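The Last Bread Round in Wonstead

The Sotiropoulos bakery used to send out bread to 13 villages. It now serves four, and Csaba Bozsik drives to all of them himself. He leaves Wonstead before most people are up and is home for lunch.

The round began as a favor. A shop in Nirnombridge closed, and an older customer asked if someone could bring her two rye loaves a week. Her neighbors heard about it and asked for the same.

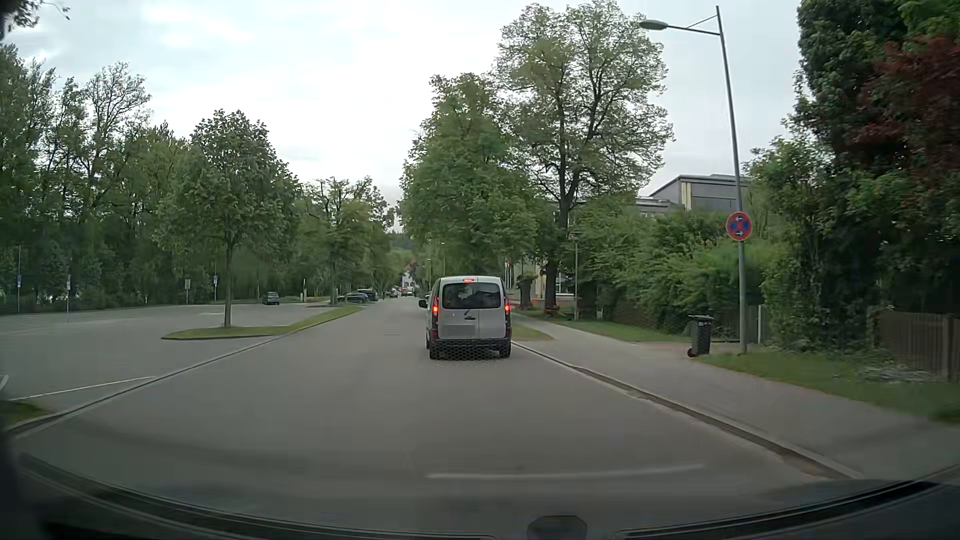
Bozsik took over the round in May, when the last driver retired. He was given a notebook of orders and a list of doors not to knock on too early. Most people pay at the end of the month. A few still leave coins in a jar on the step.

The money is thin. Fuel and flour both cost more than they did, and a supermarket in Buline sells sliced bread for less than Bozsik pays for his flour. He has thought about a delivery charge but has not set one.

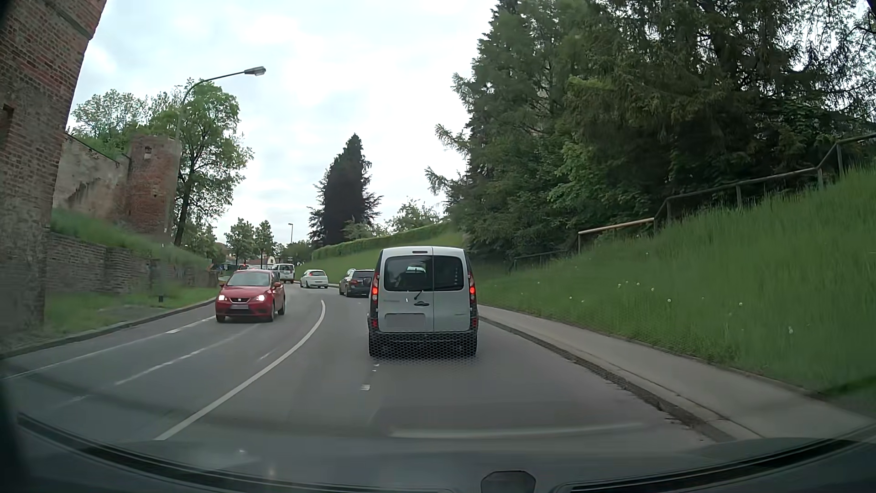 On the road behind a white van.

Lwazi Sithole bakes the rye, using a starter that came with the business. He works through the night and dislikes talking about it. The dough needs about two hours on the bench, he says, and longer in winter. He tried a faster recipe once — customers sent it back.
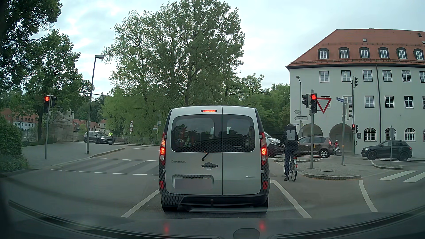 What the villages want has changed as well. White loaves sell slowly, and seeded rolls are gone by the second stop. Sithole has started a small barley loaf that keeps for most of a week, which suits people who live alone. Orders for it close the night before, by phone or by a note left with the money.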